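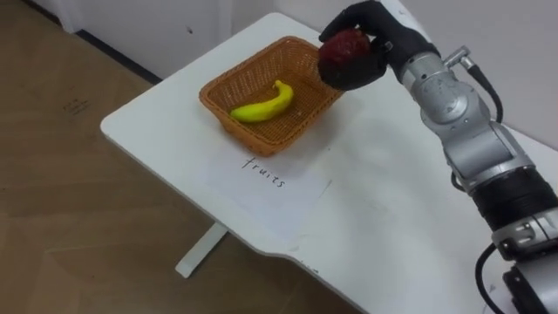

The sorting demonstration at the Brinmont open day, with the note reading "fruits" in front of the basket.

Members' visit to Brinmont

Our autumn outing in November took a full coach to the Brinmont workshops, where the robotics team opened three of their rooms to the public for the day. Doors opened at 10 and most of our party stayed until the tea urn was packed away.

The first stop was the sorting bench. A robot arm with a black, five-fingered hand was being shown putting shopping into the right place, working from a handwritten note on the table. The team explained that the system, which they call Zenia, reads the word, looks at what is on offer and decides which items belong with it. Fruit was the easy round. Later in the morning they moved on to stationery and then to kitchen things, with a new note written each time by someone from the audience. Joined-up writing was allowed, but they did ask for it to be kept fairly large.

It is slower than most of us had expected. The arm pauses before each grip while it works out where to put its fingers, and soft or shiny items take longer. The engineer at the bench said that the team had run the fruit task 63 times in the week before the open day and had dropped something on nine of those runs. Bananas were harder than apples, as the hand has to come at them from the side. One of our members asked about grapes and was told to come back next year.

The fingers came in for a good deal of interest. A spare hand was passed along the front row, and it was lighter than it looked. Each finger bends at the joints much as ours do, and the grip can be turned down for things that bruise. The team hope that this sort of arm will be useful in kitchens for people who have trouble lifting or reaching, although they were clear that it is a research project and not something to be bought.

The second room was given over to Schwaiger, the trolley robot that carries post around the building. It was on charge for much of the morning, but did two circuits of the corridor after lunch. The third room had Fluvura, a set of water sensors for allotments and greenhouses, and several members came away with a leaflet.

Almost 200 people came through during the day and parking was tight. The café takes cards only.

Brinmont will hold a smaller evening session in the spring, on a Thursday, with places for groups such as ours. If you would like to go, please add your name to the list on the hall noticeboard and say whether you need a seat on the coach.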